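4.2 Extension sockets on shared work tables

The second group of objects in our survey is the extension socket. In the written inventories from Larbridge and Mullberg it is almost always recorded in one line, as "extension lead" or "power strip", with no word on where it is kept or which way it faces. When Beatrice Rotich and Ebuka Isah visited the shared study rooms in June, they noted that this small object often decided where people sat and where they put their bags. A table with a socket on it was taken first, even if the light at that table was worse.

We collected 522 diary entries from users of the rooms, and of these we selected the ones in which charging or plugging in was mentioned. Three kinds of complaint came back many times. The first was that a large charger covers the opening next to it, so that a strip with several openings can in practice serve only one or two people. The second was that the strip lies on the floor and must be reached with the foot or by going under the table. The third was more surprising for us: users did not know which switch belonged to which socket, and some of them had turned off the computer of a neighbour. One person in Garkden wrote that she had stopped touching the switches at all – she simply pulled the plug out.

It was also seen that the place of the strip changed during the day. In the morning it was usually near the wall, and by the evening it had moved towards the middle of the table, as far as the cable allowed. Luuk Bosman marked these positions on paper plans over 19 visits. His plans do not show the height of the strip, and for this reason we could not separate the cases in which it was lying on the table from those in which it was standing on its side. We consider this a weakness of the present study, and it should be corrected if the plans are drawn again.

4.3 Openings on the top and on the side

Much of the trouble with large chargers depends on where the openings are. If all of them are in one row on the top, the plugs compete for the same space. Some strips divide the openings between two faces, as in Figure 3, where multi-pin sockets and their rocker switches are on the top and three two-slot outlets follow one another along the side. On such a strip a thin two-pin plug can go in from the side and leave the top free for bigger ones. Kumudini Bandara has pointed out to us that the side openings are useful only when the strip has free space next to it, and on a full table this space is quickly filled with books and cups. 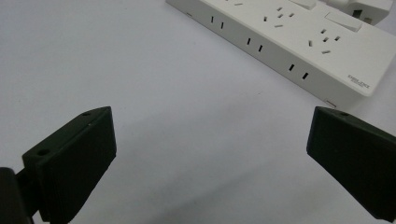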